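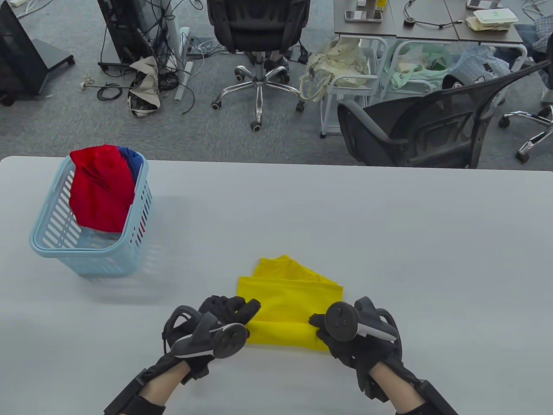
Folding work with hand-mounted controllers over black gloves.

Topics > Automation > Standards and Practice

Writing rules for people who teach machines to fold

12 shares | 2 comments

The operating rules for cloth handling at Sinholm fit on 8 pages. The head of recording practice there, who asked to be identified by title only, says the first draft was much longer and went unread.

"An operator will read two pages before a shift," she said. "The other six are for whoever audits the data."

Sinholm records human demonstrations for Vindusov, which trains folding policies for two-armed machines. The rules cover strap tension, glove fit, start position and the handling of failed attempts. The last of these took the longest to settle.

"We used to delete any fold where the cloth slipped," she said. "Vindusov asked us to stop. A slip followed by a correction is valid data. A slip followed by the operator putting the cloth back and starting over is two episodes, and it has to be labeled as two."

Controllers are fastened to the back of the hand, and the rules require a tracking check before each session and again after any strap is touched. A session is accepted if tracking holds for 98 percent of its length. Below that figure it goes to manual review.

Work is limited to 20 minutes at a stretch. The limit was taken from the Groketach handling guide, which was written for parts assembly, and she considers it a poor match for fabric.

"Assembly has pauses built in. Folding doesn't. I would go shorter, but I don't have the measurements to defend a number."

Speed is not scored. Operators are told to fold at the pace they would use at home and to keep both hands in view of the head camera until the cloth is released.

A revision is due in February. It will add a section on mixed loads, where garments of different weights share one basket. "Denim next to a thin shirt," she said. "The current text says nothing about which to take first."

Get the Automation newsletter every Tuesday. Enter your email to subscribe.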